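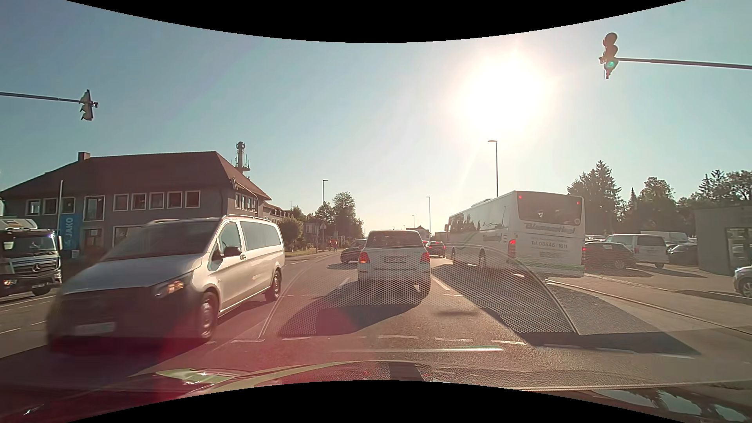

Ticket: Vustar 68 mm variable ND filter - dark cross at wide end, then filter stuck on lens
Opened by: Leen Tarawneh
Assigned to: Hussam Kassab, Hulamow camera support
Status: Closed
Opened: June 2026

Leen Tarawneh wrote:
I bought the Vustar variable ND from your store in February and used it a few times without trouble. Last week I took it on a trip with my wide zoom and got a big dark X across the sky in most of my pictures. It is worst at the wide end and goes away when I zoom in. I have cleaned both sides of the glass. The lens is fine with no filter on it.

Second problem: the filter will not come off now. The front ring turns freely but the back ring doesn't move. I leave for another trip soon and would like to know if I should send the whole thing in.

Hussam Kassab replied:
Thanks for writing in. Please don't send anything yet. A few questions first:

What number is the front ring set to when you see the X?
Is anything else screwed on, such as a UV filter or a step-up ring?
Does the X turn when you turn the front ring?

Please don't use pliers on it.

Leen Tarawneh wrote:
The ring has a scale from MIN to MAX with no numbers, only marks. I had it close to MAX, two marks short. Yes, the X turns with the ring. There is a step-up ring on the lens, an Atallah brass one, because the lens thread is smaller than the filter. No UV filter.

I forgot to say that I get it on both camera bodies.

Hussam Kassab replied:
The X is what you get from two polarizers turned too far against each other. It shows up sooner on a wide lens. Yours has a hard stop that is supposed to end the travel before that point, so I want to check if the stop is in the right place. Could you do this:

1. Set the lens to its widest.
2. Point it at a blank wall or an even patch of sky. Keep the sun out of it.
3. Set the ring to MIN and take a picture.
4. Move one mark at a time and take a picture at each, up to MAX.
5. Tell me the first mark where one side looks darker than the other.

Same exposure for all of them, manual mode, fixed white balance.

Leen Tarawneh wrote:
Done. Marks 1 and 2 are even. Mark 3 has a slight dark corner at top left. By mark 5 it is a clear X. I tried again at the long end of the zoom and it was even all the way to MAX.

Still stuck. I tried a rubber band around it and it slipped.

Internal note, Hussam Kassab:
Asked Khairul Purba on the bench. He put a new one from stock on the same zoom and got a dark corner at mark 4 and an X at MAX. Hers comes in early but not by much. He thinks the stop pin is slightly off. Exchange is okay under the store warranty.

Hussam Kassab replied:
We will exchange the filter. Please know that the new one will also show some darkening near MAX at your widest setting. Our test copy did. For wide shots, stay at mark 3 or lower, or use a fixed ND.

For the stuck ring: leave the lens and filter in a cool room for an hour. Don't squeeze the filter, as that bends the ring and makes it bind. Lay the front flat on a rubber jar opener or the sole of a clean rubber shoe, press down lightly and evenly, and turn the lens counterclockwise. Turn the front ring to its stop first so it can't spin. If the step-up ring comes off with the filter, that is fine. Keep them together and we will separate them.

Leen Tarawneh wrote:
The shoe worked on the second try. The step-up ring came off too and is still on the filter. Mailing both today.

Maysoun Azar, returns desk:
Received filter and step-up ring. Separated with two Torklow filter wrenches. Threads clean on both. Replacement and original step-up ring shipped.

Leen Tarawneh wrote:
Got it. Even through mark 3, faint corner at mark 4. You can close this.

Closed by Hussam Kassab. Copied to Snežana Kransiqi for the product page - asked her to add a line on wide lenses.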